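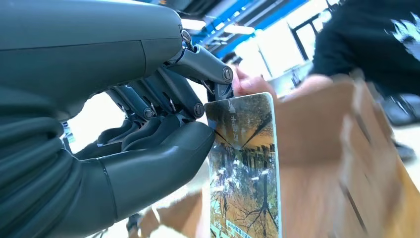 Wirent Handover Practice Kit

For teams that pass things between robot hands and human ones, and would like everybody to agree on how it's done before someone loses a fingernail.

The kit grew out of a house rule at Grumine, where Craig Kerr got tired of hearing "just grab it, it'll let go". Sometimes it did let go. He wrote down what should happen instead, Heike Albers crossed out half of it, and the remainder is now a binder with a spiral spine and a cover that wipes clean.

What's in the box
Handover rule binder, 80 pages, lies flat on a bench
12 blank practice cards, transit card size, rounded corners
2 force gauges, pinch and pull
Floor tape, yellow, more than you'll need
Wall chart of the short rules

The short rules
One person hands over. Everyone else keeps their arms to themselves.
Hold flat items by an edge the robot isn't using.
Say "giving" or "taking" out loud. You will feel silly for a day.
Don't tug. If the grip hasn't opened, stop and call the operator.
Keep your fingers out of the linkages, however slow they look.
Tie back hair, lanyards and drawstrings.
Whoever has the stop button has nothing else in their hands, and that includes coffee.

The binder also covers grip limits, sign-in sheets, incident notes and a longish chapter on labelling that Heike insists is the best part.

Please note
The kit doesn't replace your own risk assessment or the standards that apply where you work. It works with any make of hand. Stüber owners should ask for the insert with the metric tables – the colour is different too, sorry.

Order code 3579. Refill cards are sold separately under the Kirnetti name. Binder revised 13 August 2018; owners of the May printing can ask us for the replacement pages at no charge.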